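Home Vacancies Working here Reports Contact

Posted in July by Azadeh Bahrami, Alipour

Test lead, hand-held grippers (fixed term, 16 months)
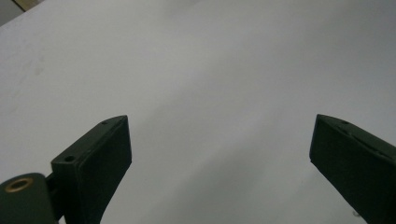 Alipour is looking for someone who does not believe us. Over the spring we logged 864 grasps with the Iker hand-held gripper and marked every one of them as good. When I went back through the records myself, 47 were nothing of the kind. The jaws had stopped short, or had closed on air, and the software had written down a successful hold all the same. A pair of dark green fingers standing wide open over a bare pale surface, with nothing between them, ought to be the easiest case in the world to label. We got cases like it wrong, and for eleven weeks we went on getting them wrong while telling each other the figures looked healthy.

I would like to say we have found the cause. We have found three, which makes me suspect we have found none. The first explanation was a position sensor that drifts as the tool warms up. The second was a clock mismatch between the tool and the recorder, so that a reading from one grasp could be filed with the next. The third came from our supplier, Zernance, who think our operators squeeze the trigger unevenly. Each has a tidy chart behind it. I have asked for all three to be treated as unproven, and this job exists to test them properly.

There is a safety side too, and it is the part I lose patience over. In one session the jaws closed while an operator was clearing a jam with her thumb. She had a bruised nail and went home early. The stop button had been pressed. The log says it was pressed. The log also says the motor was off, and her thumb says otherwise. We took the tools out of use that afternoon and they have stayed out, apart from bench checks with a second person present and the supply within reach of that person's hand.

What you would do

You would go through the spring records again from the beginning, without using the labels we gave them. You would build a test that makes the fault happen on purpose — I will not accept a fix for something we can't bring on when we want to. You would check the stop circuit with a meter, at the bench, and write down what you measured before you look at what the software thinks. You would also have the final word on whether the tools go back to the operators. That is in the contract, and I fought to have it there. If the sales side rings you about dates, pass the call to me.

Some of the work is dull. There are 200 paper sheets from the operators, filled in by hand, some with coffee on them, and I trust them more than the database. Somebody has to type them up and compare them line by line. You will get help with this, but you should expect to do a fair share yourself in the first month.

Who we want

You need to have tested machines that people hold or stand next to. Industry or university is fine, and so is a repair workshop. You should be able to read a wiring diagram, use an oscilloscope and write enough Python to pull apart a log file. We would like to see one report you wrote that somebody did not want to receive. Take out the names if you have to.

A degree is welcome and won't be used to sort the pile. Please don't send us a page on your passion for innovation. If you have worked on a system that was declared fixed and then wasn't, tell us about that, including your own part in it.

What we can't promise

I can't promise that Iker will survive this. An earlier tool, Usia, was dropped after a similar run of trouble, and I thought at the time that we gave up on it too soon and learned too little from it. If your findings say the same should happen here, the report will be published with your name on it, or without it if you prefer. Your contract runs its full length either way.

Nor can I promise that everyone will be pleased to see you. Several people here have put years into this tool and are sure the fault is a small one. They may be right. They were also sure in the spring.

Terms

The post is full time, and four days a week can be arranged. Bench work has to be done on site, with core hours from 10 am to 3 pm. Records work can be done from home. You would report to me, and if you disagree with how I handle a safety finding you can go straight to the board with it.

How to apply

Send a CV, the report mentioned above and one page saying which of our three explanations you find least convincing, and what you would measure to rule it out. There will be one interview and a half day at the bench, paid, with a tool that has a known fault in it. We won't tell you what the fault is. Questions before you apply can come to me by name through the contact page.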